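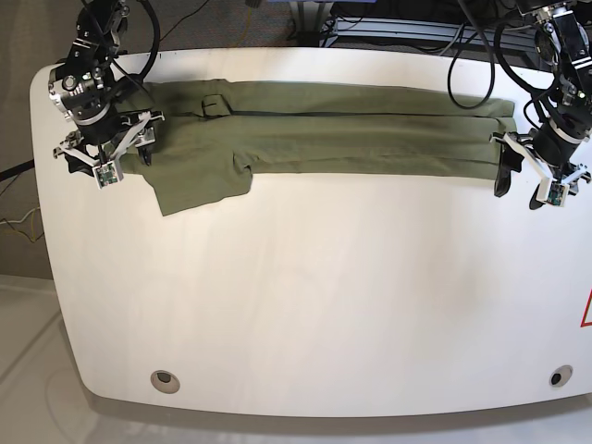 Workshop tips: keeping a two-armed folding cell happy

If you look after a folding cell, you already know how lovely it is when it's running sweetly, and how quickly a bit of fluff or a sagging cable can spoil the morning! These are the habits we've settled on at the Endbridge workshop with our own two-armed cell, which spends its days on trousers, tops and towels. Most of them need a dry cloth, a hex key and a cup of tea.

Start with the table

Wipe it down before the first garment goes on. Plain warm water with a drop of washing-up liquid, well wrung out, then a dry cloth straight after. Please don't use furniture polish. We tried it once and it looked gorgeous, but every pair of trousers slid about like a puck and the fingers couldn't pin anything down. It took three goes with hot soapy water to get it off again.

Run your palm over the whole top while you're there. You'll feel a crumb or a snag long before you see one, and one rough spot can catch a jersey hem all day long. If your table has cable holes in it, hoover those too (lint loves them).

Finger pads

The rubbery pads do all the real work and get the least love. Lint builds up on them in a fine grey felt and then the grip goes — slowly, so you blame everything else first. We wipe ours every 30 garments with a barely damp microfibre cloth, then let them dry before starting up again. Sticky tape is brilliant for a quick tidy in between, but use the low-tack sort so you don't leave glue behind.

When a pad goes shiny, change it. Change its partner at the same time, too. One new pad and one old one will pull cloth sideways, and you'll get those annoying twisted waistbands.

Our spares live in a jam jar marked with the month they were opened. The last lot came from Flimunmont and fitted with no trimming at all, which made us very happy.

Linkages and pivots

With the power off and the arm resting safely, open and close the fingers gently by hand if your maker says that's all right for your model. You're feeling for grit. Ours should move like a good pair of kitchen scissors. If they don't, brush the pivots out with a soft dry paintbrush, working from the top down so the fluff falls away from the joint.

Go very easy on oil. A tiny spot of dry lubricant is plenty, put on with a cocktail stick, and wipe off every trace you can see. Then run an old tea towel through the fingers for ten minutes before you let them near anything nice. Anything that's going to leave a mark will leave it on the tea towel.

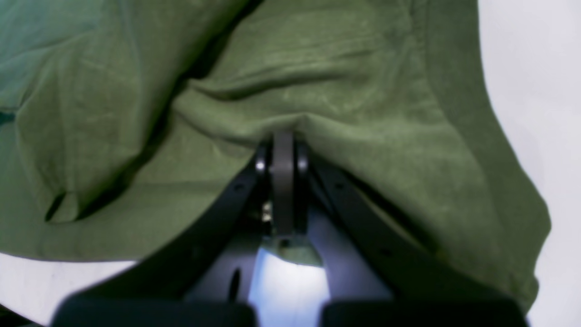 Brushed and fuzzy fabrics shed far more than smooth ones, so if you've had a run of soft jersey or fleece, check the pivots again at lunchtime and don't wait for the evening. Look especially behind the finger arms, where threads wind themselves round the bolts. Tweezers, good light, patience! Never pull a long thread hard; snip it and take the two ends out separately.

Little cameras

A rubber puffer of the sort sold for camera lenses is the best small thing we've bought. A couple of puffs on each wrist camera, then a clean lens cloth if there's still a smear. Don't breathe on them, and keep spray cleaners well away from bare circuit boards. If the picture has gone soft and cleaning doesn't help, check that the little board hasn't worked loose on its mount.

Cables

Move each arm slowly through its full reach and watch the loops. You want slack at the furthest stretch, but no loop that can dangle into the cloth. Hook-and-loop ties are far kinder than zip ties, and you can shift them in seconds.

Write it down

We keep a school exercise book on the shelf, with 346 entries in it so far. Date, what we cleaned, what we changed, what the cell was folding. The Grokumach engineer asked for it before she'd even taken her coat off, and found our sticky wrist joint from the notes in two minutes.

Next page: getting pet hair out of felt filters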